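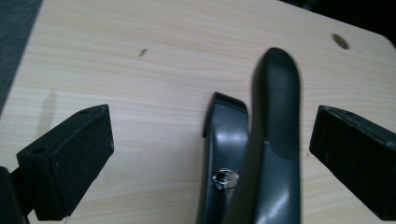 Grivari Dock Wait is a table of waiting times at loading docks, recorded by truck drivers on regional and long-haul runs. Each row is one stop at one dock, from the moment the driver checked in at the gate to the moment the paperwork was handed back. The freight is coded by how it handles at the dock, and the code follows the outermost piece the dock crew has to touch. A pale wooden board with a rounded corner goes under FLAT, whether it is a shelf, a table leaf or a door for a cabinet. The same board inside a closed carton goes under CARTON. Wood species and finish are not recorded.

Contents

stops.csv - one row per stop, 1282 rows
facilities.csv - one row per facility, 8 rows
codes.csv - list of freight codes and delay codes with short definitions
changes.txt - corrections made after the first release
form.txt - wording of the entry form as drivers saw it

All files are UTF-8 with Unix line endings. The separator is a comma and text fields are quoted. There is no index column. The header is the first line of each CSV.

Who made it

The log was set up by Kerstin Fagerlund and Attila Balogh while both were planning routes for Boström, a contract carrier. Gøran Nygård wrote the entry form and the export script. Tyra Kristiansen did the second coding of the delay field and maintains the current release. Shivam Shakya rewrote the cleaning step after the first release and found the time zone error described under Known problems.

Why it was made

Carriers usually learn how long a driver waited from the invoice, and the invoice only lists waits that passed the free time in the contract. Short waits vanish. So do long waits where the driver did not file a claim. Planning from invoices gave arrival times that could not be met on the second and third stop of a run, and drivers lost legal driving hours sitting in a yard. The table was made to get a record of every stop, long or short, at a small set of docks that the same drivers visit often.

It was also meant to settle an argument over whether early arrival shortens the wait. The data can be used for that question at the larger facilities. At the two smallest there are too few early arrivals.

How the records were collected

Drivers filled in a form on their phones. Participation was open to anyone hauling for Boström or for its subcontractor Zestside, and 157 drivers sent at least one usable record. There was no payment per record. The form asked for four times:

gate - the driver reports at the gate or the window
door - the driver is told which door to use
start - first piece moved on or off the trailer
release - signed papers back in hand

Each time could be entered live with a button or typed in afterward. The field entry_mode shows which was used. Typed times cluster on the quarter hour. Button times do not. Anyone working with waits under thirty minutes should use button entries only.

The form worked without a signal and sent its records when the phone reconnected. The time of sending is not in the public files.

Fields in stops.csv

stop_id
Text. Unique. No meaning in the order.

driver_id
Text. A random code, stable across the file. Drivers who moved from one carrier to the other kept the same code.

facility_id
Text. Joins to facilities.csv.

direction
PICKUP, DELIVERY or BOTH. BOTH means that freight came off and other freight went on at the same visit without a new check-in.

appt_type
FIXED, WINDOW, OPEN or NONE. OPEN is first come, first served during posted hours. NONE means the driver had no appointment where one was expected.

appt_time
Local time, blank unless appt_type is FIXED or WINDOW. For WINDOW this is the start of the window.

t_gate, t_door, t_start, t_release
Local time at the facility. t_door is blank at sites where trucks back into any free door. t_start is blank for drop trailers.

entry_mode
BUTTON, TYPED or MIXED.

freight_code
FLAT, CARTON, PALLET, DRUM, REEFER, LOOSE or OTHER. See below.

delay_code
Coded from the free text comment. See below.

hours_left
Driving hours the driver had left at t_release, as read from the logging device by the driver. Blank in a large share of rows, as the question was optional.

month
Month name. The exact day was removed before release.

holiday_week
YES or NO. YES for the calendar weeks that hold a public holiday in the state of the facility.

Freight codes

FLAT is for boards, sheets, panels and similar pieces handled one at a time or in a strapped stack with no outer box. The corner shape does not matter, nor does the surface. PALLET is used if the stack sits on a pallet and is moved with it. CARTON is for closed boxes stacked on the floor. LOOSE is for pieces with no common shape. REEFER overrides all other codes, since the temperature check at the door is what takes the time.

Mixed loads take the code of the larger part by floor space. If the driver did not know, the code is OTHER.

FLAT loads wait longer between t_door and t_start than PALLET loads at the same docks. The comments point to a shortage of clamps and padding at the door. Users should check whether this holds after controlling for facility, as most FLAT loads went through Gulstead.

Delay codes

The form had an open comment box with a limit of 500 characters. Comments were read and sorted by Attila Balogh, then sorted again by Tyra Kristiansen without sight of the first result. Where they differed, both read the comment again together and agreed on one code. Comments themselves are not released, as many name dock staff.

NODOOR - all doors in use
NOCREW - door free, no one to load or unload
NOTREADY - freight not picked, packed or cleared
PAPERS - missing or wrong paperwork
EQUIP - forklift, dock plate or trailer fault
BREAK - shift change or meal break at the site
DRIVER - delay on the driver's side
UNCLEAR - comment present, cause cannot be told
(blank) - no comment

Only one code is given per stop. If a comment listed several causes, the first one in time was used. This undercounts PAPERS, which tends to come last.

Facilities

facilities.csv gives a coded region, the number of doors in bands, whether there is parking on site, whether drivers may use a restroom, and whether the site allows drivers to stay overnight after unloading. The last three were confirmed by at least two drivers each. Names are withheld except for Gulstead, a cross-dock yard whose operator agreed to be named.

Posted hours are not included. They changed often during collection and the changes were not tracked.

Cleaning

Records were dropped if any of the four times were out of order and the error could not be fixed from the comment. Double entries, where a driver pressed the gate button twice, were merged and the earlier time kept. Stops that crossed midnight are stored with times past 24:00, so a release at half past one in the morning reads 25:30. Most spreadsheet programs will read this as a different value or as text. Import these columns as text and convert them in code.

No upper limit was applied to wait length. The longest waits were checked with the driver and are real, with the exception noted below.

Known problems

Time zones. One facility sits close to a zone line and phones switched between towers on both sides. In the first release some rows there had waits that were an hour too long or too short. These have been corrected where t_gate could be matched to the gate receipt. The rest are marked in changes.txt.

One stop runs through a snow closure. The driver was parked at the dock and the site was shut. It was left in because the trailer was in the door the whole time. Drop it if you need normal operations.

Holiday weeks are thin. Fewer drivers were running and those who were tended to be on the longer routes, so the mix of drivers is not the same as in other weeks. December rows should not be compared with July rows without looking at driver_id.

Drivers chose which stops to log. A driver with a bad wait has more time and more reason to fill in a form. Mean waits in this file are probably high. Comparisons between facilities are safer than the level itself.

hours_left was asked in whole hours on the first version of the form and in quarter hours on the second. The version is not recorded per row.

Uses that are not supported

The table should not be used to rate single drivers. The codes are random but a driver with an unusual route could be picked out by a coworker. It should not be used as evidence in a detention claim, as none of the times were signed by the facility. It says nothing on pay.

Consent and removal

Drivers agreed to release of the coded fields when they opened the form for the first time. A driver who wants records taken out can write to the maintainer with the code shown on the settings page of the form. Removed rows are not replaced, and the row count in this file is updated at the next release.

Terms

Free to use and share with credit to the Grivari Dock Wait log. If you publish a changed copy, say what was changed and give it a different name.

Corrections

Send them to Tyra Kristiansen with the stop_id and the field name. Please do not send whole edited files.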